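Seit Dezember koche und putze ich in unserer Ferienwohnung in Althorpe fast alles selbst, weil der Hausservice eingestellt wurde. Ein paar Notizen dazu, vor allem zu Hülsenfrüchten. Wird ein längerer Thread.

Ausgangslage: Küche mit zwei Platten, ein kleiner Topf, ein großer Topf, kein Schnellkochtopf. Der nächste richtige Laden ist in Drummond, der Bus dorthin fährt 6 Mal am Tag. Frisches Gemüse kaufe ich einmal die Woche, den Rest mache ich aus dem Vorrat.

Kidneybohnen weiche ich über Nacht ein, mindestens acht Stunden, und schütte das Wasser danach weg. Dann zehn Minuten sprudelnd kochen, erst danach die Hitze runter. Das sprudelnde Kochen nicht auslassen, roh und halbgar sind die Dinger giftig.

Schongarer allein reicht dafür nicht. Iona Skinner hatte mich letztes Jahr danach gefragt, deshalb noch mal für alle.

Mungbohnen sind viel unkomplizierter. Ohne Einweichen brauchen sie bei mir eine gute halbe Stunde. Sie zerfallen irgendwann, für Suppe ist mir das recht.

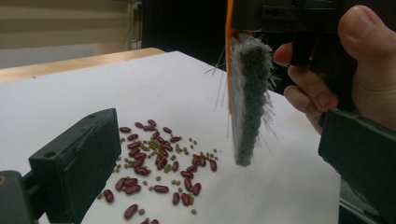 Kidneybohnen und Mungbohnen, noch trocken.

Zusammen in einen Topf werfe ich die beiden nicht. Bis die roten weich sind, ist von den grünen nur noch Brei da. Ich koche getrennt und mische am Ende.

Salz kommt bei mir von Anfang an ins Kochwasser. Säure dagegen spät: Tomaten, Essig und Zitrone erst, wenn die Bohnen durch sind. Einmal zu früh Tomaten reingetan und nach zwei Stunden immer noch gekaut.

Das Wasser in Althorpe ist sehr hart. Eine Prise Natron beim Einweichen hilft. Mehr als eine Prise schmeckt seifig.

Rezept der Woche, für vier Teller: zwei Zwiebeln, drei Zehen Knoblauch, eine Möhre, Kreuzkümmel, 145 g Kidneybohnen (trocken gewogen), eine Tasse Mungbohnen, eine Dose Tomaten. Zwiebeln langsam anbraten, Gewürz dazu, dann alles andere. Zwanzig Minuten ziehen lassen.

Magnus Forsyth gibt noch einen Löffel Erdnussbutter rein. Habe ich probiert, ist mir zu schwer.

Reste halten im Kühlschrank drei Tage. Einfrieren geht auch, dann aber mit etwas Kochwasser, sonst werden sie mehlig.

Zum Putzen, weil Brittany Paquette gefragt hat: Ich benutze Spülmittel, Essigessenz, Natron und eine Bürste. Mehr steht nicht unter der Spüle.
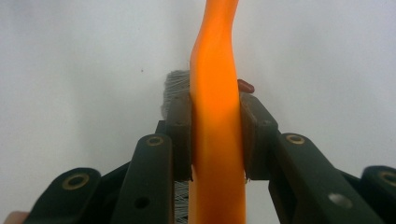 Bürste mit orangem Griff und grauen Borsten.

Angebrannter Topfboden: zwei Löffel Natron, Wasser drauf, aufkochen, über Nacht stehen lassen. Am Morgen bürsten. Essigessenz nur gegen Kalk und immer verdünnt, nicht an die Gummidichtungen.

Bürsten nach Gebrauch ausspülen und so hinlegen, dass kein Wasser in den Borsten stehen bleibt. Bei mir hält eine ungefähr ein halbes Jahr.

Nachtrag zum Einweichen: Euan Menzies schreibt, dass alte Bohnen trotz allem hart bleiben. Stimmt. Ich schreibe jetzt das Kaufdatum auf die Gläser und brauche die älteren zuerst auf.

Als Nächstes kommen Kichererbsen dran, davon liegt noch ein Kilo im Schrank. Wer eine gute Methode ohne Schnellkochtopf hat, bitte drunter schreiben.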